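How to Set Up a Water-Only Policy at Your Child's School

Parents who want sugary drinks out of a school often start by writing to the principal and waiting. A written proposal with a few facts attached usually gets further. The steps below follow the order we used at Talcombe Elementary, where the policy has been in place for two school years.

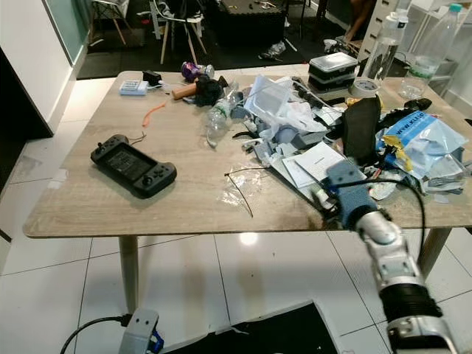
Before you write anything, find out what the school already has on paper. Many districts have a wellness policy that covers food sold during the day but says little about parties, sports days or what children bring from home. Ask the office for the most recent copy and read the whole thing. Mark the parts that mention drinks.

Step 1. Find out what is being sold and served

Walk through the school with someone on staff and write down every place a child can get a drink: cafeteria line, vending machines, school store, after-school program, concession stand. Note the size of each drink and the grams of sugar on the label. Four grams is close to one teaspoon, and most parents find teaspoons easier to picture.

Check the water too. Run every fountain. At Talcombe two of them barely worked and one was behind a stack of gym mats. A water-only rule won't hold if children can't get water.

Step 2. Ask parents what they think

Keep the survey to one page. We sent out 200 and got back 180, mostly because the teachers put them in the Monday folders and collected them at the door. Ask three or four questions with boxes to check, and leave space for comments. Read all the comments. Ours raised two things we had missed, flavored milk and children with diabetes who need juice to treat low blood sugar.

Step 3. Write the policy

One page is enough. It should cover:

Which drinks are allowed (we listed plain water and plain milk)
When the rule applies, including field trips and the after-school program
Medical exceptions, handled through the school nurse
What happens with birthdays and holiday parties
Who answers questions from parents
When the policy will be reviewed

Avoid words like "healthy drinks" unless you define them. Sports drinks, vitamin water and 100 percent juice will all come up, and the policy should say yes or no to each.

Do not include punishments for children. If a student arrives with a soda, the teacher puts it aside and it goes home at the end of the day. Benedita Henriques, the school nurse, wrote that section for us and it has not needed changing.

Step 4. Deal with the money

Vending and concession sales often pay for something. Get the real figure. Ours was around $3,000 a year, and it went to field trip buses. We replaced it with a fun run in November and a spring plant sale. Bring a plan like this to the first meeting.

If the school has a contract with a drink supplier, ask for the end date. You may have to wait it out, or ask the supplier to restock the machines with water only.

Step 5. Present it

Ask for ten minutes at a school board or parent association meeting. Hand out the one-page policy, the survey results and the list of drinks from Step 1. Have one parent and one staff member speak. Wulan Menon teaches fourth grade and spoke for the staff at ours.

Step 6. Start slowly

We gave families 16 weeks between the vote and the first day of the rule. During that time the fountains were repaired, a bottle filler was put in near the gym, and a letter went home in English and Spanish. Label refillable bottles with the child's name on the side and on the lid.

Review the policy at the end of the first year. Send the same survey again so that you can compare the answers.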